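Planitz training unit – equipment planning, minutes, October

1. Instruments for next year
The present graspers are near the end of their permitted uses. Sauerland offers a set of 5 for 3,273, delivery included. Ivlow is cheaper but could not confirm a delivery date. It was agreed to ask Ivlow once more, in writing.

2. Suture material
Black thread and curved needles stay on the list. We order 200 packs – the same as last year. 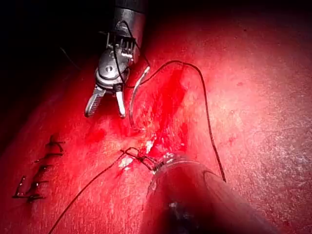 Duván Tello replied that the thread is a small cost and that the service contract should be decided first, as the price from Guncombe rises by 265 after the winter. The others agreed to move this point forward.

3. Service contract
To be signed before the instruments are ordered. Duván Tello will ask for the final text.

Next meeting at 14:30, same room.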